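Section 4: Handling Stems and Blooms
Nurnik Bench Arm, Set-Up and Good Practice Guide

Read this section before the first pick, or after the first bent leaf, whichever comes sooner. The rules were written at our Skurkcombe workshop, mostly in the second of those moods.

4.1 Approach

1. Bring the wrist in slowly and stop short of the bloom. Petals are poor bumpers.
2. Check the wrist view. If petals fill it from side to side, you are looking at a flower and have no idea where its stem is.
3. Back off along the path you came in on. Do not swing sideways to "get a better look."

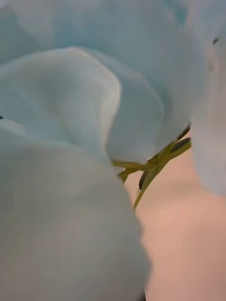

4. Find the stem again at low speed, then confirm the grip point by eye. The software will offer one of its own with great confidence. Thank it and check anyway.

NOTE: Speed limits for approach are set in whole percent. We use 40 for travel and a good deal less near anything with leaves.

4.2 Grip

5. Take hold low on the stem, below the leaves and well clear of the bloom.
6. Close until the stem is held, then stop closing. Extra force is not extra safety – it is a flatter stem.
7. Keep each hold to one stem. Neighbors that come along for the ride count as a failed pick, however nice the bouquet looks.

CAUTION: Keep hands out of the work area while the arm is enabled. This includes quick hands, careful hands and hands that belong to the supervisor.

4.3 Working at a container

8. Set the container down flat and re-teach its rim height whenever it is swapped. Two tubs from the same stack can still disagree.

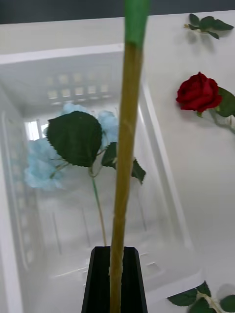
9. Lift straight up until the lowest part of the piece clears the rim. Only then move across.
10. Leave space between pieces on the table. Leaves that overlap will be picked as a pair, usually on the day someone from Whitfield visits.

NOTE: Artificial stems do not wilt, complain or shed pollen, and operators get casual with them. Handle them by the same rules as fresh ones.

4.4 Records

11. Log every stop, including the embarrassing ones. Blank lines in the stop log do not impress an auditor.
12. Inspect the finger pads every 1,000 picks. "They looked fine Tuesday" is not an inspection.

Continue to Section 5, Cleaning.

Nurnik Support, Skurkedport | Contact us | All rights reserved | Back to top
1,341 views | 40 comments | Share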